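Patanon Textile Care — Support
Ticket 3610
Subject: White specks on Jadine rib knit covers, dark grey
Opened: Jan 1, 2025
Product: Jadine knit cover, dark grey
Quantity on order: 12
Site: Denia
Priority: Normal
Status: Closed

Reported problem

We have 12 of the dark grey covers and they have been in use since June. After the last two washes we are finding small white specks on the outside. They show up badly against the dark colour. Some brush off with a hand and some don't. The older light-coloured covers from Tekin go through the same machine and we have never noticed it on those, but I suppose we wouldn't. Is the knit breaking down, or is it something in the wash? I don't want to order more until I know.

Washing is at 30, liquid detergent, normal spin, then the tumble dryer on low. They go in with whatever else is there, which includes tea towels and a few white cotton cloths.

Support reply 1

Thank you for the details. Please check the following and write back.

1. Pick one speck off with tweezers and roll it between your fingers. Lint rolls into a thread. Detergent residue crumbles.
2. Stretch the ribs apart gently under a good light and look for broken loops or thin places.
3. Turn one cover inside out and see whether the specks are there as well.
4. Clean the dryer filter and the rubber seal on the washing machine door.

Customer update

Speck rolled into a thread. No broken loops that I can find on the three I looked at. Inside is clean on all three. The dryer filter had a thick layer of pale fluff on it — I don't think it had been emptied for a good while. Door seal wiped, a bit of fluff in there as well.

This cover has only one speck that I can see.
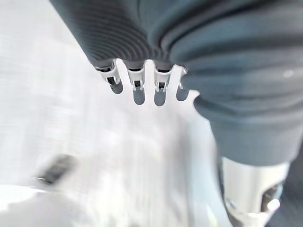 Attachment 1: dark grey rib knit, gathered in folds, with a small white speck on the right.

Support reply 2

Thank you. From your checks this sounds like lint from the white cottons and not wear in the knit. Fine ribs hold on to loose fibres, and the folds are the first place to look for them.

Please try this:

Wash the covers on their own, inside out, at 20. Use less detergent than you do now and no fabric softener. Do 2 rinses. Skip the dryer and dry them flat, away from radiators. Once dry, go over the outside with a lint roller, working along the ribs and not across them. Open the folds out by hand as you go.

Please don't use a fabric shaver. It can catch the raised part of the rib and then you will have a real hole to deal with.

Customer update

Did all 12 as above, in two loads. Drying flat takes up a lot of room and they needed until the next morning. Rolled them afterwards. Ten are clear. The other two have a few specks left close to the seam, which I got out with tweezers.

The white cloths now go in a separate basket. I will still use the dryer for the Tekin ones unless you say otherwise.

One more question — does the 20 wash get out hand grease? One cover has a shiny patch on it.

Support reply 3

The dryer on low is fine for the light ones as long as the filter is emptied each time.

For the greasy patch, dab on a little washing-up liquid, leave it for 20 minutes, rinse with cool water and wash as normal. Test it on the inside first. If the patch is still shiny after that, the rib has probably been flattened by rubbing, and washing won't bring it back.

Closing note

Customer confirmed by email that the patch has come out. No replacement requested. Care sheet for the Jadine covers to be amended: wash separately from white cotton.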